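Jakitz 布製品たたみ機 Drorness
業務用・卓上投入型
製品情報 2024年4月更新

製品の概要

Drorness(ドローネス)は、タオルや小物衣類をたたみ、種類別に積み重ねる機械です。介護施設、宿泊施設、スポーツ施設など、乾燥後の布製品を毎日たたむ職場で使われています。
作業者が布の端を持って投入口のクリップに掛けると、機械が布を引き込み、設定した寸法に折って排出側の棚に積みます。タオルの処理能力は1時間あたり最大300枚です。投入は片側からで、一人で運転できます。

自動になる作業、人が行う作業

導入前の打ち合わせで最も多いご質問は、「どこまで機械に任せられるか」です。本機の範囲は次のとおりです。

機械が行う作業
・投入された布の引き込みと幅の検知
・二つ折り、三つ折り、四つ折り
・サイズ別の積み重ね
・枚数の記録と日報の出力

人が行う作業
・乾燥後の布の山をほぐすこと
・一枚を取り、端または角を探して持ち上げること
・汚れ、ほつれ、名札の有無の確認
・投入口への掛け込み
・たたみ上がりの束の搬出

布は置かれるたびに形が変わります。重なった布の中から一枚を選び、端をつまむ工程は、本機では自動化していません。ニット、起毛の布、薄手のタオルが混ざる職場では、この工程にかかる時間が全体の速さを左右します。お見積りの前には、普段たたんでいる品物の種類と、混ざり方をお知らせください。

手で行う工程:布を取り、端を持つ
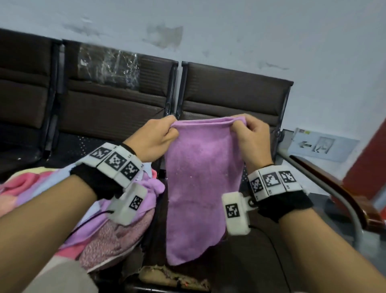
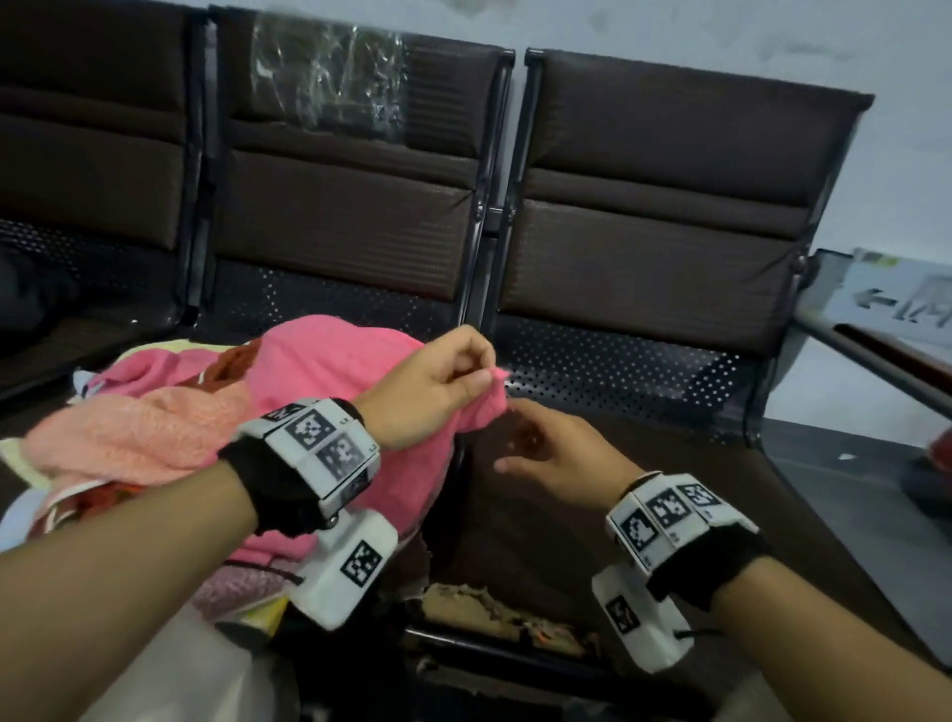
Manon Thibodeauからは、Badlowでの運用について次のコメントが届いています。
たたみ機が来れば洗濯室の仕事はほとんどなくなると聞かされていましたが、なくなったのは折る作業だけです。端を探す仕事は前と同じ量があり、むしろそればかりになりました。最初の月は全員が投入口の前に立ちたがらず、機械の速さに合わせようとして肩を痛めた人もいます。今は投入の速度を下げ、途中で搬出の係と交代しています。枚数は少し落ちましたが、続けられる速さになりました。あと、汚れの確認は、折りながら見ていた頃のほうが見落としが少なかったと思います。裏面を見る手順を改めて決める必要がありました。

ご指摘を受けた変更点

上記のコメントのうち、投入速度と裏面確認については、現行機に次の変更を加えました。

投入速度の設定
旧型では速度が三段階の固定でした。現行機では操作盤のつまみで連続して変えられます。引き込みは布が掛けられてから始まるため、作業者が手を止めている間、機械は待機します。待機中に警告音は鳴りません。
時間あたりの枚数は日報に残りますが、作業者別の集計機能は標準では無効です。有効にする場合は、事前に現場の方へ説明したうえで、管理者画面から設定してください。

確認のための一時停止
足元のペダルを踏んでいる間、引き込みを止めることができます。布を掛けたまま裏返し、両面を確認できます。汚れが見つかった布はクリップから外し、再洗い用のかごへ戻します。

作業の交代について

投入の作業では、腕を前に出した姿勢が続きます。当社では、投入と搬出を15分ごとに交代する運用をお勧めしています。操作盤に交代の合図を表示できます。合図は画面の点灯のみで、運転は止まりません。
投入台の高さは手回しハンドルで調整します。座って作業する方がいる職場では、別売の低床脚をご用意しています。いすをお使いの場合、投入口の下に膝が入るかどうかを据え付け時に確認してください。

配置の見直しについて

Badlowの導入を担当したのはRogério Marinhoです。この案件では、たたみ台を一つ減らした場所に本機を置き、空いた人員を居室への配布と補修に回しました。補修は以前、手の空いた時にまとめて行っていた作業です。配置換えの内容は施設側で決め、当社は作業時間の測定表をお渡ししました。
測定表は導入前と導入後で同じ様式を使います。たたむ時間だけで比べると、ほぐす時間と確認の時間が抜け落ちます。乾燥機から出した時点を始まり、棚に納めた時点を終わりとして記入してください。

主な仕様

型式:Drorness 卓上投入型
処理能力:最大300枚/時(標準タオル)
対応品:フェイスタオル、バスタオル、薄手の膝掛け
折り方:二つ折り、三つ折り、四つ折り
電源:単相200V
本体質量:232kg
操作盤の言語:日本語、英語、フランス語、ポルトガル語

次の品物には使用できません
・ひもや金具の付いた衣類
・目の粗いニット(クリップが編み目に掛かることがあります)
・湿った布
・紙、ビニールなど布以外のもの
袋や包装材が布に紛れている場合は、投入前に取り除いてください。引き込み部に入ると非常停止します。

別売品

McGrath 仕分け台車
布の山を広げて載せる浅い台車です。投入台の横に連結でき、車輪は四輪とも固定できます。側板は工具なしで外せます。
低床脚
座位での作業用です。出荷後の取り付けには、当社の作業員が伺います。
予備クリップ
消耗品です。先端のゴムが硬くなったら交換してください。

据え付けと教育

据え付けの当日に、運転、清掃、非常停止の三項目を説明します。説明は実際に投入を行う方を対象としており、管理者の方のみの受講はお受けしていません。交代勤務の職場には、時間帯を分けて伺います。
11月は点検の依頼が集中し、ご希望の日に伺えないことがあります。定期点検は前の月までにお申し込みください。

お問い合わせの際は、一日にたたむ枚数、品物の種類、設置場所の間口、投入を担当する人数をお知らせください。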